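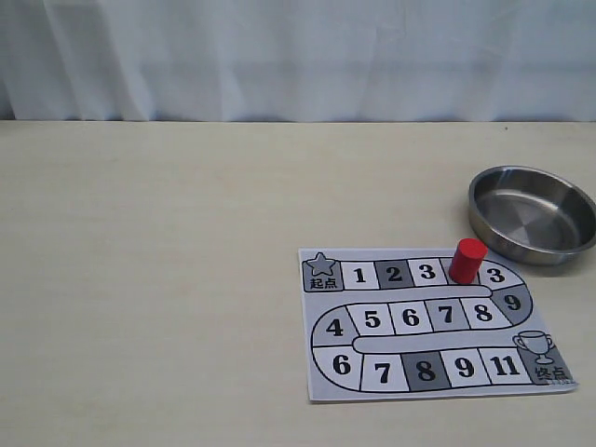 July. Posted late by Hamish Treloar

Back from Visthorpe with sore feet and a paper bag full of brochures. Renu had talked me into the open day at Sequeira, the automation place out past the rail yards, and I went along mostly for the drive. Parking was eight dollars. I am still cross about that.

They ran us through in groups, 49 people in ours, which is too many for a workshop with one door. A young fellow did the welcome and said "the future" so often that I stopped listening and read the fire exit plan. Then on to the demonstrations. The one everybody crowded around was the board game. The arm has to deal with a die in a steel bowl and a red playing piece on a printed track, start to finish, like the games we had as kids. The labels on the board were in Chinese and the numbers jumped about in a way that would have caused a fight at our kitchen table.

I will admit I stayed for it. A die is a mean little thing to pick up, rounded at the corners, and it will settle wherever it likes in a bowl. There was a screen showing the view from down at the fingers, and that was better than craning over shoulders.
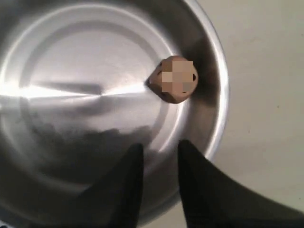
Tomás Prata reckoned I was being a snob about it, and that if a machine can get hold of something that small on shiny metal then it can sort screws, or pills, or whatever else people are sick of sorting. Maybe. I asked the fellow how it went with a different bowl, or with the lights off, and he told me that was a very good question and moved us along to the coffee.

What bothers me is the distance between the game and the brochure. The brochure (I have it here, there's a ring on it from my cup) talks about warehouses, hospitals, aged care. My mother spent her last winter at Praltstead and I know what the work there looked like at three in the morning. I would want to see a good deal more than a board game before I let one of those near her breakfast tray.

The sausage rolls were good. Renu has signed up for the newsletter. I did not.

Comments (3)

Leonilde Prata: You left out that you went back to watch it a second time, Hamish. I saw you.

Suleiman Fashola: Did they say what one costs? We were quoted 3000 a month for an arm at work and it spent most of that waiting for a part.

Renu Awasthi: The newsletter came. It's all about the car park.

Contact Hamish | © Hamish Treloar | Back to top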